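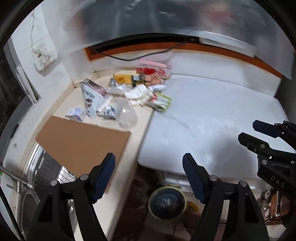
Lurnell Home Kit: Two-Handed Gripper Rental and Data Service

By Jinlong Kong
4 April 2019

Lurnell rents out pairs of hand-held grippers and processes what you record with them. You carry the grippers around a home, do ordinary jobs with them instead of your hands, upload the recordings, and get back cleaned-up episodes you can train on. We rented the kit for 30 days for our tidying project. We paid the normal rate and Lurnell did not see the review before it went up.

We already have two arms on a bench. We did not have enough material from real homes, with real clutter, and carrying the arms into apartments was never going to happen. That was the whole reason for trying the service.

What you get

The kit comes in one hard case with foam cutouts. Inside are two grippers, two chargers, a calibration board, a pack of cleaning cloths and a printed guide. The grippers in our case have black jaws with dark blue rubber pads on the inner tips, and "DAS" in gray letters on the side. Lurnell's own name is only on the case and the guide. The guide is short and mostly clear. The section on syncing the two sides needs another page, and Lurnell support sent us one when we asked.

The fee covers 200 processed episodes. We sent in 206 and were billed for the extra ones at the listed price. There was no warning in the uploader when we passed the limit, so keep your own tally.

Setup

Calibration is done against the board, one hand at a time and then both together. The first time took us most of a morning, nearly all of it spent on the sync step. After that it was a quick job at the start of each day. You have to do it again if a gripper has been dropped. Yichen Xiao dropped the left one in the second week and the recalibration went through with no trouble.

You also name your tasks before recording. We set up 12. Pick names you can live with, as they can't be changed after the first upload. We have one spelled wrong and it is now in all our file paths.

Recording in a home

Most of our sessions were in small apartments, and the hardest spots were window ledges. One had a thick white cushion taking up most of it and a pile of packets, boxes and bottles at the other end, next to a power strip on the wall. Jobs like that were why we wanted the kit. Bottles lying on their sides, a crumpled clear bag and flat packets each need a different approach, and a bench setup tends to leave them out.

The camera view is very wide. With the jaws open over a ledge you get both fingers, the ledge, the wall, the window and part of the floor, and often the other hand coming in from the side. For two-handed work that is what you want. The cost is heavy bending of anything large. A cushion looks like a hill. Lurnell can return the video either raw or straightened. We took both for the first batch and then stayed with raw, as straightening removes the edges, and the second hand is often right there at the edge.

The jaws also take up a lot of the bottom of the image. For picking up a small object you are looking between two large black fingers. Our models had no trouble with that. People reviewing the video did, and Jinfeng Jin ended up going through many of the clips at half speed to decide whether a grasp should be marked good.

Things we learned to do:

Open the jaws fully before each approach, even for small items. Half-open approaches were the ones most often sent back by processing.

Keep the other hand in view when it isn't doing anything. We let it hang by our side at first, and those stretches had poor tracking.

Go slowly near large windows. Glass that shows only glare gives the tracking very little to work with. Turning so that some wall was in view fixed most of it.

Check the floor before you start. Tape rolls, bags and thin wires are easy to step on when you are watching the tips of the jaws.

Comfort

The grip is fine for an hour. After two hours Lingyun Dai, who has the smallest hands in our group, found the trigger a long reach and had to stop. There is one size of handle. We settled on shorter sessions with two people trading off, which also gave us more variety in how the jobs were done.

Batteries lasted through every session we planned. Charging both overnight was enough.

Processing and delivery

You upload through Lurnell's desktop program. It is slow to start and gives you a single progress bar for the whole batch. Ours stalled once and resumed on its own after a restart.

Finished episodes came back within a few days. Each one has video from both hands, hand positions over time, jaw opening, the task name and a quality mark. The quality mark is strict. Several episodes marked poor looked usable to us, and we kept some of them. Rejected episodes still count against your total, and I think that should change. When the tracking fails because of glare there is little the person holding the grippers could have done in the moment, and you don't find out until the batch comes back.

The files loaded into our own tools after a small script to rename fields. Lurnell says its sample loader works too. We didn't use it.

Compared with what we used before

In January we tried the Sorell kit, a single gripper that clips to your own phone. It is lighter and costs less, and for one-handed pick and place I would still choose it. It can't do two-handed work at all, and holding a box steady while taking something out of it comes up constantly in tidying. Watmont has a two-handed kit as well but only sells it outright, and we couldn't justify that for one project.

Problems

No live warning when tracking is bad. You record, upload, wait and then learn.
Rejected episodes count toward the fee.
Task names are locked.
One handle size.
The case is heavy to carry up stairs.

Who should rent it

Small groups that need two-handed recordings from real rooms and don't want to build the hardware or write the tracking. If you need a few simple grasps on a clean table, it is more than you need. If you expect to record for more than a couple of months, ask Lurnell for the long rate, which isn't on the site. Ruairí Mac Giolla asked on our behalf and had a quote the same day.

We have booked a second rental for kitchens.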